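The case for the boring gripper
Opinion, by Thu Nghiêm

If you want to know whether a small robot gripper is worth the money, give it a towel.
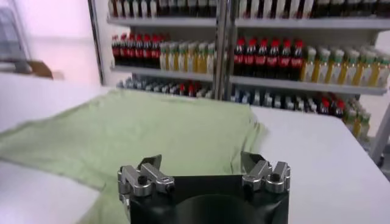 I came to that view slowly. For years I judged grippers the way the brochures ask you to, by payload and closing force and how neatly they stack blocks. Then a shop I help out with bought the Diser two-finger kit from Brotico, and I have spent the past few months feeding it cloth. I'm a fan, and I want to explain why, including the parts that annoyed me.

Blocks are kind to robots. They stay where you put them and they have the same shape from one try to the next. Cloth does neither of those things. A thin towel on a smooth table gives you almost nothing to grab, just a wrinkle here and a soft fold there, and the fingers have to come down low enough to catch the fabric without scraping the tabletop. A gripper that can do that well can do most of what a small store or a back kitchen would ask of it!

The Diser does it well. With the settings it shipped with, our first clean pinches came at a rate of 70 percent. My friend Radomír Procházka, who has installed far more arms than I have, thinks that number is poor. I think it's wonderful for a kit that costs $389 and took me 30 minutes to bolt on (he would have been faster, and he has told me so). A few years ago I was using a Murthy hand that cost many times more, and I would have been thrilled to see it pick up a washcloth.

What I love most is how plain the thing is. Metal fingers, pivots you can see, screws you can reach with an ordinary hex key. When one finger started to drag in March I took it apart at the bench, cleaned the joint, put it back and was running again before lunch. So much of what gets sold to small businesses now is sealed up and comes with a monthly plan. I would take a part I can fix over a dashboard any day of the week.

Now the complaints. The manual is bad. It spends 2 pages on unboxing and a single paragraph on setting the grip force, and the paragraph has a typo in the units. The cable exits on the side where you least want it. And the support desk at Vilgate, which handles the orders over here, answers politely but slowly, so buy your spare fingertips when you buy the kit.

Radomír's other objection is a better one. He says shops don't need a robot that can handle a towel, they need one that can do it all day with nobody watching, and we're a long way from that. Fair enough. I still stand near ours when it works. But I remember when this kind of handling lived only in labs with big budgets, and now I can try an idea in the morning and change it after coffee. More people should get to do that, and a cheap, sturdy, slightly ugly gripper is how they'll start.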